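Beltora's bead-sorting sessions promise calm. Does anyone need them?

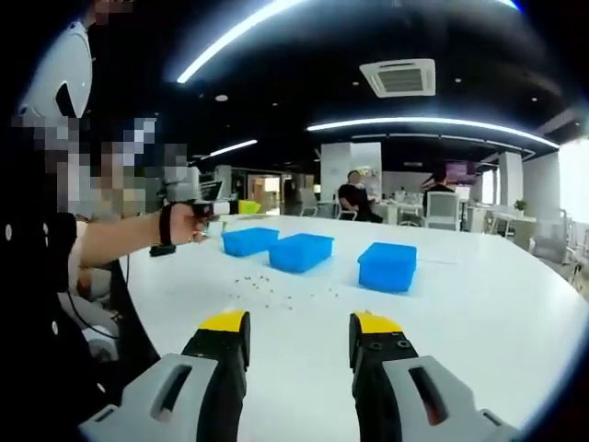 Photo: Rakau Courier

Small brown beads and three blue plastic boxes on a white table: that is the equipment for the newest session at the Beltora craft rooms, which opened in June. Organizers say sorting by hand steadies the nerves and sharpens the eye. They offered no evidence for either claim when asked.

A session lasts 2 hours and costs 12 dollars. Beltora says 125 people have signed up, but would not say how many have come back for a second visit.

Similar mornings in Uvum folded after four months. Beltora says its own will run through the winter. Anyone with a jar of beads and a few boxes can try the same thing at home for free.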